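Skorulcombe Community Help > Home and Workshop > Storage

Sorting scrap hookup wire by color: worth the trouble?
Posted by I-seul Jang, 20 Mar 2022

I keep reading that you should sort leftover wire by color. I bought three little open bins, black, white and yellow, and I'm not convinced. Thin wire grabs hold of everything it touches. Does this save any time, or does it only look neat in other people's workshops?
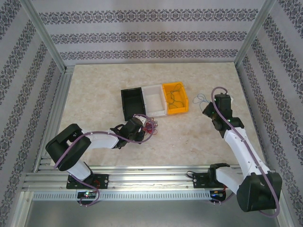
Dark wire in the yellow bin, red and light blue still on the table.

Also, the bin colors don't match the wire colors. Does that matter?

Cheuk-hei Tam
I doubt the bins will do much by themselves. Open bins are fine for short bits, but long thin wire springs back out or knots up with its neighbor. Wind each piece around two fingers, twist the end over the coil, then drop it in. If a piece is shorter than your hand, throw it out. I kept every scrap for years and used maybe 5 of them.

Bin color doesn't matter if you label them. Masking tape is plenty. 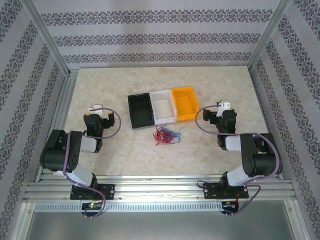 Red and blue in one tangle, all three bins empty.

With a nest like the second photo, don't pull. Loosen it from the outside and lift the blue strands out first — there are fewer of them. I wouldn't spend more than 100 seconds on it. Wire is cheap.

Cledura
Just get a drawer cabinet. Cerer sells one, I think? Haven't tried it.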